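# Budget for a second arm cell (computer disassembly): what am I forgetting?

Posted by **stamotby_bench**

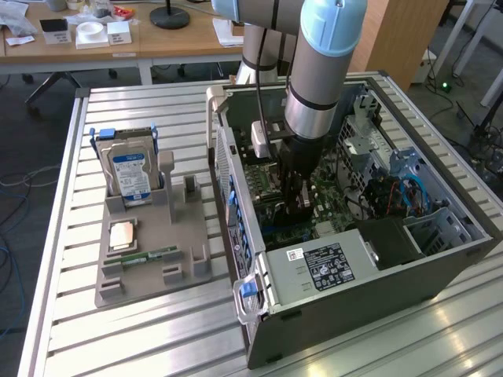 We are a small refurbishing shop and we take apart old office desktops for parts: memory, processors, hard drives. We have one arm on a slatted aluminum bench, and it is mostly a trial setup. Now the owner asks me to write a budget for a second cell, to be ordered in May, and I want to do this correctly the first time.

My list at the moment is like this:

- arm with controller
- gripper and two sets of spare fingers
- bench, same type of aluminum profile
- parts tray, 3D-printed by us
- safety scanner
- installation and training

I have an offer from Plivirix for the arm, the controller and the gripper as one package. Vivia offers only the arm, but it is cheaper, and the gripper I would buy separately. The difference between them is 14 percent of the total. For our size this is a serious amount.

My worry is the things which are not in any offer. With the first cell we had several small purchases afterwards, and together they were not small. The computers we receive are also of many models, so the case is never in exactly the same position and the drive cage is sometimes on another side. I don't know how to put this in a budget. Is there a percentage that people add? And is the package worth the extra money?

---

**Carrier**

I bought two cells in the last years, one of them from Plivirix, so I can tell you how my numbers went.

The arm is the easy part of the budget. In my case it was about 50 percent of the final cost, and I had planned it as much more than this. The rest was fixtures, cables, software days and my own working hours, which I had put as zero. Please do not put them as zero.

For your type of work I would add these lines:

- **A fixture for the case.** If the tower lies on its side on the slats without something to hold it, it can move when the gripper pulls a memory module. Adjustable stops which slide in the profile are enough for most models.
- **Cable guiding on the arm.** A cable that hangs in a loop can catch on the edge of a case or on the drive cage. Buy the clips together with the arm, and one spare cable also.
- **Tray versions.** Printing is cheap, but drawing is not. Each new size of drive or rail wants a changed slot. I count half a day for each tray version.
- **Gripper fingers.** Two sets is too few in my opinion. I would write 5 sets for the first year, as the metal edges inside old cases are not kind to them.
- **Integration days.** Ask what one day costs after the included days are finished. In my Plivirix offer this price was on the last page in small letters.

About the package: if you have a person who can connect a gripper and write the settings for it, take the cheaper arm. If this person is only you, and you also have other work, I would pay the difference. With separate suppliers I once lost two weeks while each of them told me that the fault was with the other.

For the different models, I would not use a percentage. Make a list of the computers you received in the last half year and sort it by model. Plan the cell for the most common ones and leave the others to hand work. Then you can calculate with real quantities.

---

**oldscrewdriver**

Why a second one? Check first how many hours the first arm is standing. Ours was waiting for a human most of the day because no one had put a new case on the bench. We bought a simple roller table and forgot about the second robot.

---

**stamotby_bench**

Thank you both. I did not think about the waiting time, and I will measure it from tomorrow before I send anything to the owner. @Carrier, the half day for each tray version goes in my list, also the spare cable. One more thing I would like to know: did your second cell use the same fixture as the first, or did you have to pay for the design again?

---

**Carrier**

Same fixture, only longer stops. Keep the drawings from your supplier, and write in the order that you receive them as files. I had to ask three times for mine.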